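Sudcombe word lists - read me first

Hi! These are the word lists I've been putting together for my spelling games, and a few people asked if they could use them too, so I finally tidied the folder up. The lists are plain text, one word per line, all lowercase. There are 64 files, sorted by word length and then by first letter, and the longest words run to 7 letters.

Bohdana Ostapchuk went through the early lists and took out a pile of names and place names I'd let slip in (thank you!!). If you spot another one, send me the file name and the word and I'll fix it in the next version.

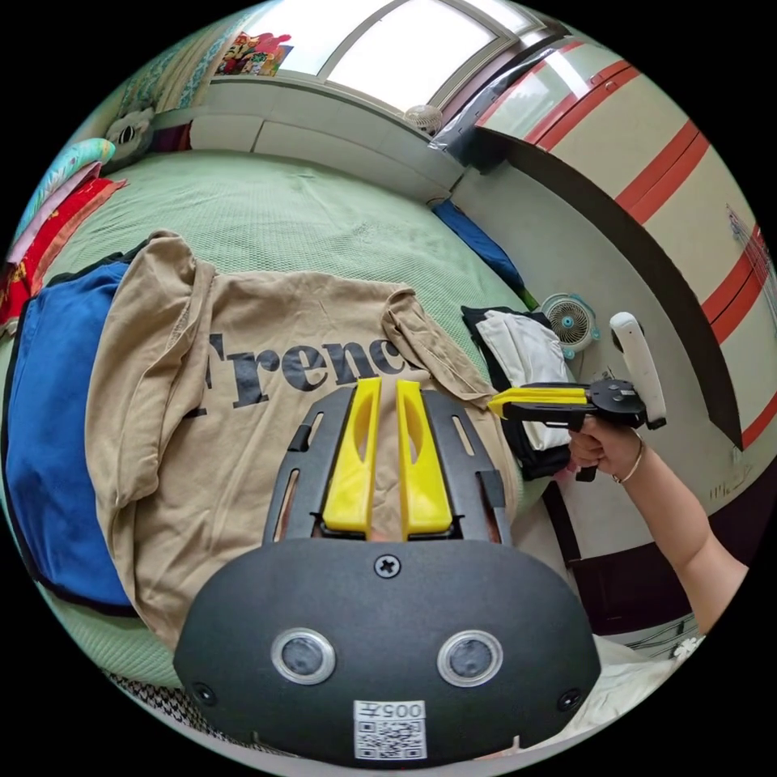 Version 2 drops the hyphenated words. I liked them, but they broke the crossword script every single time - sorry if you were using them. The old version is still in the folder called Dedent.

Words with two accepted spellings keep the American one only. I may add a British set in February, if Bohdan Bilyk ever sends me his notes.

Use the lists for whatever you want, just keep this file with them.

Last updated 5 October 2021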